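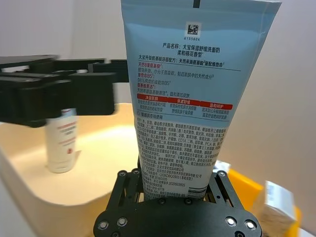

Mon 2 September

Rain since the morning, so I stayed in and did the bathroom cupboard, which I have been promising to myself since June. I have found three hand creams, all open, and a sunscreen from Vostia that smells like old candles. To the garbage.

The blue face wash I keep. It is the Dabao one, with the cotton flower smell, and the back is nearly all in Chinese. My reading is slow but I went through the red headings with the dictionary: eight amino acids, vitamin B5, and the three small red tabs with what it should do for the skin. I learned the word for "gentle", so the morning was not lost. I like the colour also – a pale blue that makes the other things on the shelf look tired.

I paid 37 dollars for the Nalora cleanser last winter and my cheeks were red for a week. I don't want to make this mistake again, so I will try the blue one only in the evening, and the old soap in the morning.

After lunch I wiped the shelves and put new paper in the drawer. The hinge on the left door is still loose. I need a small screw, I forget it every time I am in town.

Soup for supper. My hands smell of bleach – tomorrow I buy gloves.

We use cookies to improve your visit. Accept all | Manage settings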